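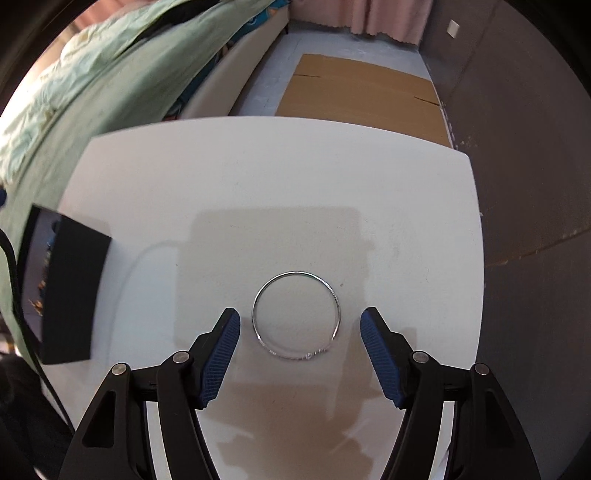
The Ring Problem

My planner could not see a ring. It could see a mug, a sock, a box of teabags, even (on a good day) a paperclip, but put a thin silver ring on a white table and it drew a lovely confident outline around the shadow instead.

"It's the table," said Anas El Fassi, on the phone, with his mouth full. "White table, shiny thing. What did you expect?"

I expected it to work, that's what! I'd been up since six with the perception stack, which I had named Fledia one night when I was tired and thought it sounded like a goddess. The part that decided where the fingers should go was called Faulkner, and I hadn't named that one, it came with the grant. Fledia told Faulkner where things were and Faulkner worked out how to close on them. They got on about as well as my aunts.

So I ran the log again. Ring between the two blue pads, near enough dead centre, a gap either side. A child could have told you where it was. Fledia said: object, confidence 8 per cent, possibly a scratch.

"It says the ring is a scratch," I told Anas.

"Does the ring have scratches?"

"It's got tiny marks on the front. Letters, maybe. They catch the light."

He stopped chewing. "Whose ring is it?"

I didn't answer that, I asked him about depth thresholds, and he was kind enough to let me. He'd written the depth filter back when we were both at Alitz, and he talked me through it in the voice people use for guiding planes down. Anything thinner than a coin got thrown out as noise. Sensible, if you're sorting parcels. I found the line, and there was his comment next to it, four years old: nobody will ever need to pick this up.

"You absolute clown," I said, and read it to him, and he laughed so much he had to put the phone down.

I changed the number. Then I changed the bit that hated reflections, so that a bright edge counted for something as long as it stayed put from one frame to the next, and I started the replay over all 200 recordings. The fan in my laptop got going like a hairdryer. I made toast. I went and sat on the bed with it and watched the outlines come up one after another, green for found, red for lost, and for a good long stretch they were all red and I ate my toast very slowly.

Then a green one. Just a thin loop, a bit squashed at one side, exactly where the band was. Then another.

"Well?" said Anas, who had been on speaker the whole time, washing up by the sound of it.

"It's got it. Faulkner's planned a grasp as well, it wants to come in low and close slowly."

"Clever Faulkner." A plate went into the rack. "So are you going to tell me?"

I looked at the little green loop for a bit.

"It was Mum's," I said. "Stay on, will you? There's still 100 to go."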